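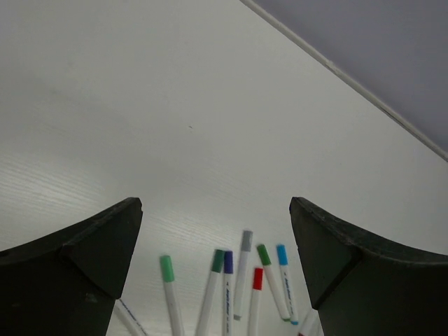 Re: [istis-users] Default settings in the Trikambridge mail client

29/05/2016
Posted by Jeanine Cuypers

Dear list members,

I am replying to the message below on behalf of the Trikambridge support desk. The question has reached us through several channels, and a single answer on the list seems the best use of everyone's time.

> We upgraded the office to the new release last week. Since then
> every user's folder list comes back in alphabetical order after a
> restart, and the reply window opens with the quoted text below the
> cursor. Is there a way to set both of these for the whole office?
> We have 33 accounts and would prefer not to visit each desk.
> I looked in the Rodrigues plug-in and found nothing.

The folder order is a known defect. The client now stores the order in the user profile, but it reads the old location first. If the old file is present, the new one is ignored. Administrators should close the client, remove the file named "folders.old" from each profile, and start the client again. Users will have to arrange their folders one more time. The order will then be kept.

The position of the quoted text is a deliberate change. It was requested by a majority of the sites that answered our survey, and we do not plan to reverse it. The former behavior can be restored in the shared settings file on the server:

 reply.cursor = bottom

The line must appear before the section for signatures. If it is placed after that section, the client reads it as part of the signature settings and discards it without a warning. We regret that the printed guide shows it in the wrong place — page 8 will be corrected in the next edition.

With regard to the Rodrigues plug-in, neither setting was ever part of it. The plug-in handles address books only. Sites that still run version 2 of the plug-in should upgrade before they change the shared settings file, as the older version rewrites that file when it closes.

Sites that connect through a Grilier gateway are not affected by any of the above, with one exception. The gateway keeps its own copy of the shared settings and refreshes it overnight. A change made during the day will not reach users until the following morning unless the copy is cleared by hand.

A corrected release is planned for August. Please send further reports to the list and include the release number, the operating system and the contents of the shared settings file with any passwords removed.

Jeanine Cuypers
Support Desk, Trikambridge

Comments (3)

mwh_admin: Removing the old file worked on all our machines except one, where it was marked read-only.

Tobin: Can the cursor setting be made per group? Our legal staff want it at the top and everyone else wants it at the bottom.

pfennig: Thank you for the note on the gateway. I had restarted ours 5 times.

Recent threads
Istis calendar: repeated reminders after a time zone change
Address book import fails on long names
Grilier gateway: how to clear stored settings
Spelling dictionary missing after upgrade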